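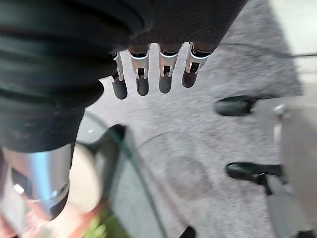 Four fingers over gray speckled carpet.

So I finally went to see a play at the Damham, our little theater behind the bus station, and I've been talking about it to anyone who'll stand still. I hadn't been to a live show in two years! I kept meaning to go, and then it would rain, or there'd be a new season of something to watch.

The play was called Prantl and it's a two-hander set in a shoe repair shop. I know, I know. But Annelies Holzer plays the older sister, and there's a bit near the end where she just polishes a boot and doesn't say a word, and the woman next to me was digging through her purse for tissues (she gave me one too, bless her).

The place holds 119 people and I'd guess half the seats were taken, which made me a little sad. Tickets were 10 dollars. I've paid more than that for popcorn! The seats are pretty creaky, and row C has a spring you'll want to avoid, but you're so close that you can hear the actors breathe.

I stuck around for the talk afterward and asked Annelies how she learned to do the stitching. She said she ruined a lot of her husband's boots, and that he's only just started speaking to her again.

They're bringing it back in December for one more week, and then a comedy called Gritico goes up, with a much bigger cast. I've already bought my ticket for that one. My sister's coming too, if she can get off work, and we're having dumplings first.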